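Hokdale Packing Room, Fixtures and Bins Working Group
Minutes of meeting held 4/25/22, Room 252

Chair: Heiðrún Damgaard
Present: representatives of Hokdale, Zondwood and Shabalala
Apologies: Gitden (written comments received, taken under item 4)

1. Minutes of the previous meeting
Accepted with one correction. Under item 3, "front wall height" should read "front wall slope."

2. Matters arising
2.1 Labels for the shelving on the north side have been delivered. They are the wrong width for the rail. Zondwood to exchange them.
2.2 The bench lamp over station 2 has been replaced. Closed.
2.3 The list of small items held in the room has not been updated. Carried forward.

3. Condition of metal bins
3.1 Hokdale reported on wear. The floors of the older bins are worn through long use and the rear walls carry scuffs and scratches. The marks are on the surface. No sharp edges were found when the bins were checked by hand.
3.2 Shabalala asked whether the sloping walls should be polished. Hokdale noted that polishing would increase glare under the bench lamps and that pale items are already hard to make out against bright metal. Agreed to leave the walls as they are.
3.3 Dark spots on bin floors were discussed. Some wipe off and some do not. Spots that remain after cleaning are to be entered on the bin card with their position, so that they are not reported again at each check.
3.4 Bin 1408 has a bent lip and is withdrawn. Bin 1601 takes its place.

4. Mixed small items
4.1 Gitden's comments were read out. Gitden asks that the mixed set keep a range of shapes: long and thin, flat-sided, and irregular. Agreed.
4.2 Markers. Caps are to be on before a marker goes into a bin. Two markers without caps were found in the drawer and have been thrown out. White-bodied markers with colored caps stay in the set.
4.3 Cartons. Small printed cartons are acceptable if the corners are sound. Zondwood pointed out that wedge-shaped cartons do not stack and take up more drawer space than the others. Agreed to keep them loose in the top tray.
4.4 Toy blocks. Blocks with raised bumps collect dust between the bumps. To be washed once a month, starting in May, and dried fully before they go back.
4.5 The full set stands at 64 pieces on paper. Hokdale to check this against the drawers when the list under 2.3 is done.

5. Cleaning
5.1 Bin floors to be wiped with a damp cloth at the end of each day. No abrasive pads.
5.2 Items are to be taken out before wiping. Wiping around them leaves a ring.
5.3 Shabalala will supply cloths. The current stock is nearly used up.

6. Any other business
6.1 Zondwood asked for a second waste bin by the door. Agreed, subject to the door still opening fully.
6.2 Tape left on the bench tops to be removed by whoever put it there.

Actions
Exchange shelf labels: Zondwood
Update item list and check the total: Hokdale
Bin cards, new line for floor marks: Heiðrún Damgaard
Cloths: Shabalala
Confirm washing method for blocks: Gitden

Next meeting: May, in the same room. Day to be set by email. Items for the agenda go to the chair, and the bin cards should be brought along for item 3.
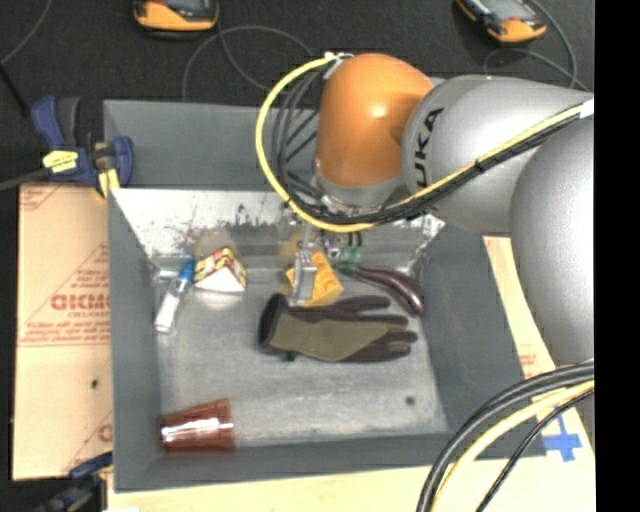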